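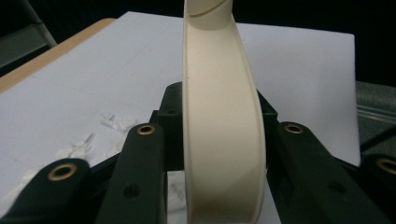
## The Dultitz side, finally

I've been stuck on my great-grandfather's sister for so long that I'd stopped opening her folder. Her name was Ieva Jaunzems, and all I had was a baptism, a mention in a letter as "poor Ieva," and then nothing. My mother thought she died young. My aunt was sure she'd gone to sea as a ship's cook, which I never believed but enjoyed hearing anyway.

Well, I found her! She was under Dultitz the whole time. She married a man named Karl Dultitz when she was 38, so everyone (me included) had been searching for a bride in her twenties and giving up too soon. The clerk wrote her maiden name as "Jaunsem," and the indexer read that as "Jameson." I only caught it because I was paging through the register for a completely different family and saw her father's name in the margin.

Karl was a widower with three boys. The youngest, Peter, was four when they married, and I think he must be the "little P." in the letter my grandmother kept. I'd always assumed P. was a dog. Sorry, Peter.

They had a daughter together, Anna, who lived only 11 days. I went quiet for a while after reading that one. The burial is on page 192 of the church book, two lines below a cousin of Karl's, and there's no stone that I know of. I'd guess that's where "poor Ieva" comes from, but the letter has no year on it so I can't say for sure.

After that things get better for her. She and Karl took over a bakery from his uncle, and she ran it by herself once he passed. There's a newspaper ad with her name on it — "Widow Dultitz, rye and white, orders taken for weddings" — and I have now read it maybe 50 times. I've printed it out and stuck it on the fridge.

What I still don't have is her death. She's in the town directory one year and missing the next, and the bakery is listed under Peter. She may have moved in with the oldest stepson, who had a farm some 600 acres in size if you trust the county history (I don't, those books puffed everybody up). His church's records aren't online, so I've written to the parish office and I'm trying not to check my mail every hour.

If you have any Dultitz people in your tree, especially bakers, please leave me a comment. I'd love a photo of the shop. I'd be over the moon with one of her.

Next up is cleaning out the Jameson folder, where I've been saving things about a perfectly nice woman who has nothing to do with us.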